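Soft fingers, stiff fingers, and a lot of cloth

27 August 2023

I said in the last post that I would write up the finger comparison once both sets had enough hours on them. They do now, so here are my notes. If you only care about the camera mount, skip to the end.

The two sets are the Torkus, which I have been using since March, and the Skarkiteck, which I bought used. Both are two-finger designs and both bolt to the same flat plate, so I could swap them without touching the handle or the camera. That was the main reason I picked them. I didn't want to compare fingers and find out later that I had been comparing two different camera angles.

I record everything by hand first. The gripper goes in my hand, I do the task, and the recording goes into training for the arm. I have tried it the other way, driving the arm with a controller, and for cloth I am about four times slower and the motions look nervous. By hand I can get through 200 short recordings in an afternoon if the thing I am handling behaves.

Cloth does not behave. I started with towels on a table and that was easy for either set. Then I moved to putting covers on pillows and pulling cloth over stuffed things, and the differences showed up right away.

The Skarkiteck fingers are stiff and narrow at the tip. They are good at picking up one edge of a thin sheet from a hard surface. On anything padded they push in and the padding comes up with the cloth, so you close on a mouthful of both. I got better at it by coming in nearly flat, but the arm never did. It copies my approach angle loosely and then digs in.

The Torkus fingers are thicker and they bend. When they meet something soft they give a little and slide along it, and you can close on a fold without grabbing what is under it. You do lose some feel for when the tips have met. I was closing too hard for the first week and tearing up the pads. 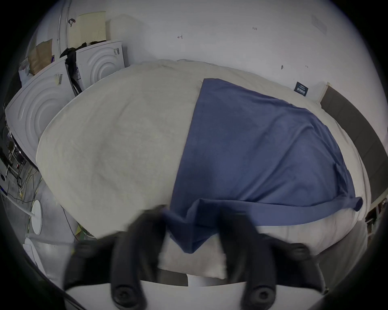 Pulling is the part I worried about most with the bendy ones. When you tug a cover toward yourself the fingers want to splay, and with thin cotton I expected it to slip out. It did slip, but less than I thought. Out of 134 pulls I logged with each set, the Torkus dropped the cloth 11 times and the Skarkiteck dropped it nine. I don't consider that a difference. What did matter is that the Torkus drops happened late in the pull, when the cover was mostly where I wanted it anyway.

Jasmina Spahić read a draft of this and told me the pull count means little without a note on speed. She is right. I was not timing them. I think I pulled more slowly with the soft set, and that would flatter it. I will redo it with a metronome or something similar.

On wear: the soft pads are rated for 2,000 closes and I replaced mine at a bit over half that. The screws at the base also work loose. I check them every morning now, and a drop of the weak threadlocker helps. The stiff fingers have needed nothing at all.

Now the camera. I have been running the wide lens on a Babić mount, close behind the fingers. The wide view bends straight walls into curves and it bothers people when I show them footage, but the model does not seem to care. I tried a narrower lens on the Drudar bracket for two weeks. The picture was nicer and the results were worse. With the narrow lens, a big soft object fills everything and there is nothing around it to keep track of where you are. I went back to the wide one and threw out those recordings.

I also moved the mount back by 15 mm so both fingertips stay in view when fully open. I should have done this from the start. Motion blur at the tips is still there on fast grabs - I can shorten the exposure, but then I need more light than I have.

For now I am staying with the Torkus fingers and the wide lens. The plan is to get to 1,000 clean recordings of covers only, retrain, and see if the arm stops hesitating before it closes. The Skarkiteck set goes back on when I get to sorting paper.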